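Home | Stories | Serials | Submit | About
Print this story | E-mail this story

The Pavuvon Launch

I wrote the cartoon about the moth. If you have a kid under ten you know the one, and I'm sorry about the song. Back then, though, Pavuvon was 11 minutes of test animation and a box of plastic moths that Tonix wanted in stores by August, and I was the only person on the writing staff (the whole staff, me!) who still hadn't named the villain.

"Dillov," said Getachew Habte, who ran the toy side. "It's already on the packaging."

"Since when?"

"Since we printed 1,452 boxes of it."

So that was my villain. I went home and tried to figure out what kind of creature a Dillov would be, and by midnight I had a lonely old lamp who hates being looked at.
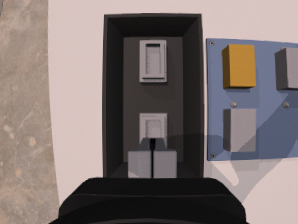 What does a Dillov want?
To be switched off for one night and have somebody stay in the room anyway.

I typed that on an index card and stuck it over my desk, and I swear the next six scripts came out of it like water. The toy people hated it. You can't sell a lamp that's sad, they told me, not next to 700 happy moths, and could he maybe have a cannon?

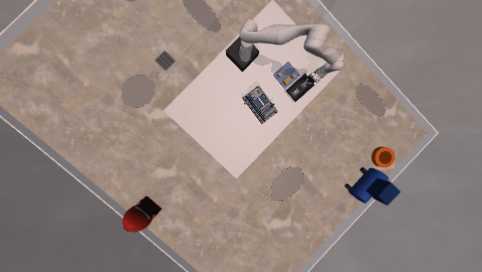
Chapter two: the cannon

I gave him a cannon. I'm not proud! But I wrote it so the cannon never went off on screen, and every week Dillov would polish it and put it back in the closet. Hjørdis Ekström, who was voicing him, caught on right away and started humming in those parts, this small wandering tune that wasn't in any script, and the composer grabbed it and there went the theme song. (Again, sorry.)

Then came the big sales meeting at the Öztürkmen Hotel, with 200 buyers eating tiny quiches in the dark. We ran the episode where the moths find the closet. I stood in back by the coats and chewed my badge.

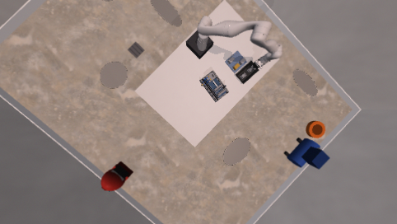 Hjørdis leaned over and whispered that they'd stopped chewing, all of them, listen. I listened. On the screen the littlest moth shut the closet door and sat down next to the lamp, and somewhere near the front a man in a very good suit blew his nose.

Getachew found me at the coat rack afterward. He had an order sheet folded in his hand and he looked kind of sick.

"They want the lamp," he said. "We made one lamp. It's a paperweight, it's on my desk."

"How many do they want?"

"1,719."

"With the cannon?"

He unfolded the sheet and checked. "Without," he said, and went off to find a phone.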